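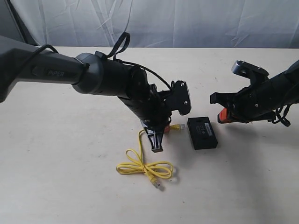
Wired is still the first thing to try, the owner of the Vistness repair counter likes to tell people who come in complaining about their internet, and that was more or less how our conversation began, before I had even found a chair.

"A cable and a little box with a few holes in it," the owner told me. "You'd be amazed how many grumbles go away." The shop has sold 203 cables since July – every one written down by hand in a big ledger – and yellow is the favorite, mostly for being easy to find behind a couch. 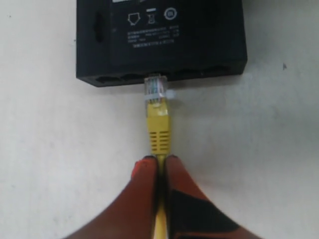 *A clear plug in one of the ports.*

I asked what beginners get wrong, and got a long and very kind answer. "They push it in and stop too soon. Wait for the click! And if you can see the colored wires through the plug, have a look at them before you blame anything else."
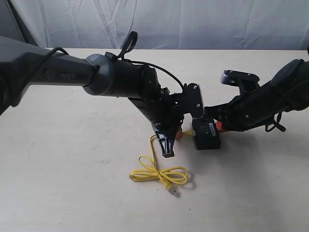 The other piece of advice was about where to keep the box, and we talked that over for quite a while, my own being stuffed in a drawer with old batteries. "Set it out flat with some air around it," the owner said, "and leave the cable a bit of slack."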